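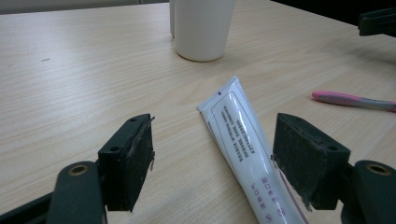 We need people who are good at boring chores! I run the home tasks study at Tirnovent, and we're looking for participants for our next round, starting in September.

Quick background. We teach robots to handle bathroom and kitchen stuff by having regular people do the job first with a hand-held gripper. So far we have 1,574 recordings, and last spring we tried something I was pretty skeptical about – we threw out all but 493 of them, keeping the ones where the person slowed down right before grabbing. The robot trained on that smaller pile did better at picking up toothbrushes and cups than the one trained on everything. (I lost a bet over this.) Toothpaste tubes are still a mess, so tubes are what we want to work on with you.

You'd come to our Dorby lab for 6 sessions, two hours each, and spend them picking things up, putting them down and moving them around a table. You don't need any tech background at all. You do need to be 18 or over, have decent grip strength in at least one hand, and be okay with a fair amount of repetition. Left-handers, please please apply, we have hardly any of you.

Pay is $322 for the full set, and parking is free behind the Mikus building. Evening slots start at 5:30, and Wednesday fills up first.

To sign up, stop by the front desk or call and ask for the Polat study – that's our project name, and the desk won't know it as anything else.

Comments

tealkettle: Can I do it if I wear a wrist brace?

deb_in_dorby: Did round one, my arm was sore after the first night but it was fun. Bring a snack.

rusty44: are there any weekend times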